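4. Setting Up the Table Microphone

The steps in this section cover the gooseneck microphone on the meeting room table. Read section 3 first if the table itself is not yet in position.

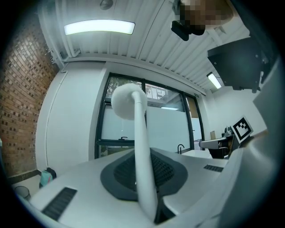
4.1 Before you start

You will need:
- the microphone base
- the gooseneck stalk
- the round white foam ball
- the base cable, 16 feet
- a dry, lint-free cloth

Wipe the tabletop where the base will stand. Grit under the base scratches a white surface quickly, and the marks do not polish out.

Note: The Ploltel base comes in dark gray only. The stalk is sold in white or black and fits the same socket.

4.2 Placing the base

1. Choose a spot within reach of the person who speaks most. In the Judstead room this is the middle of the table.
2. Keep the base at least 5 inches from any vent grille in the tabletop. Moving air across the foam is picked up as a low rumble.
3. Set the base down with the cable outlet facing away from the chairs.
4. Run the cable to the nearest cable opening. Leave enough slack to turn the base a quarter turn each way.
5. Press down on both ends of the oval. If the base rocks, lift it and check that the cable is not trapped underneath.

Caution: Do not place cups, folders or phones on the black mesh in the center of the base. Liquid that gets through the mesh will damage the unit and is not covered by the warranty.

4.3 Fitting the stalk

1. Hold the base steady with one hand.
2. Lower the stalk into the socket with the arrow on the collar facing the front.
3. Push until the collar clicks.
4. Turn the collar clockwise until it stops. Finger tight is enough.
5. Bend the stalk a little at a time, using both hands, one near the bottom and one halfway up.

The head should end up 15 inches from the speaker's mouth and slightly below it. A closer position makes breath sounds louder. A position much farther away brings in more of the room.

Caution: Do not bend the stalk in a curve tighter than a coffee mug. Do not lift or carry the unit by the stalk.

4.4 Fitting the foam ball

1. Check that the foam is clean and fully dry.
2. Open the slot at the bottom of the ball with two fingers.
3. Slide the ball over the head of the stalk until the head is no longer visible.
4. Roll the ball gently between your palms if it has been flattened in storage.

Use the foam ball at all times if the microphone is near a window or a vent, even when the window is closed. Older balls shed a little. Replace when the surface starts to come away on your fingers.

4.5 Room conditions

Brick, glass and metal ceilings all reflect sound. If the room has two or more of these, use the ECHO 2 setting on the base menu. A curtain on a large window helps more than any menu setting, if you have one to draw.

Fluorescent lights sometimes cause a faint hum. To check:

1. Turn the lights off and listen through headphones.
2. Turn them on again and wait one minute.
3. If the hum comes back with the lights, move the base cable away from any lighting cable that runs through the floor or wall.
4. If it is still there, fit the filter supplied in the Khalaf cable kit.

4.6 Sound check

1. Switch on the base. The light on the cable side shows amber, then green.
2. Sit in the main chair and read a few sentences at normal volume.
3. Have a second person listen from the far end of the call.
4. Adjust the level. The factory setting is 26. Go up or down in small steps and repeat the reading after each one.
5. Knock lightly on the tabletop. If the knock is loud at the far end, put the rubber mat under the base.

Note: If a screen with built-in speakers hangs near the table, set the screen volume before you set the microphone level. Doing it the other way round usually means doing it twice.

4.7 Cleaning

Wipe the base and stalk with the dry cloth. Do not use spray cleaner on the mesh. The foam ball can be washed by hand in cool water with a drop of dish soap. Squeeze it, do not wring it, and let it dry overnight before refitting.

Spare foam balls and collars are ordered through Kokolia, attention Barnabás Takács. Give the part number printed under the base.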